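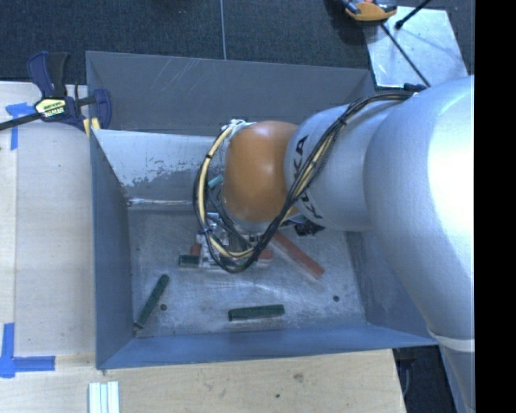 Step 4: Keeping the planner away from the bin walls

If you have followed the first three steps you should have a calibrated camera, a detector that gives you a pose for each block, and a planner that gets the arm to those poses without any fuss when the blocks are out on the bench. Picking from a metal bin is where most people come unstuck, and I include myself in that. I spent most of a January on it, with a great deal of tea and a great deal of patience from Siiri Karppinen, who had the desk opposite and heard every protective stop.

Start with the bin itself. It is tempting to load it into the planning scene as one solid box, but then every grasp inside it counts as a collision and the planner will refuse the lot. Build it from five thin boxes instead, a floor and four walls, all attached to a single frame called bin_origin. If your bin has a sloping panel inside, give that its own box as well, tilted to match. I left mine out to begin with and lost a whole afternoon to it.

Next, the cables. The model that comes with an arm usually knows nothing about the hoses and wiring you have tied along the outside, and a loop of cable near the wrist can stick out a good deal further than the gripper does. Add a cylinder to the wrist link, big enough to swallow the loop at its widest. Jog the last joint through its full range while you watch, as the loop changes shape when the wrist turns, and size the cylinder for the worst of it. Mine came out with a radius of 80 mm — fatter than I liked, but it has stayed that way.

Now open grasp_filter.yaml and set these values:

wall_clearance_mm: 12
approach_height_mm: 300
max_tilt_deg: 25
reject_if_cable_hits: true

The approach height is measured from the bin floor, so check it against your own walls before you trust it. The tilt limit matters most for blocks lying near a corner, where a straight-down grasp would put the wrist into the wall and a gentle lean inwards will often save you.

Before running anything on the arm, replay your saved poses through the filter:

replay_grasps --log bench.log --dry-run

On my log of 1,982 candidates the first version kept only 79, and I was rather downcast until Pentti Koskela noticed that I had entered the wall thickness in centimetres. Do check your units! If nearly everything is being thrown away, switch the walls off one at a time and see which of them is to blame.

Once the dry run looks sensible, go to the real arm at low speed with your hand by the stop button, and begin with a block well clear of the sides. Leave the corners until the middle of the bin works every time.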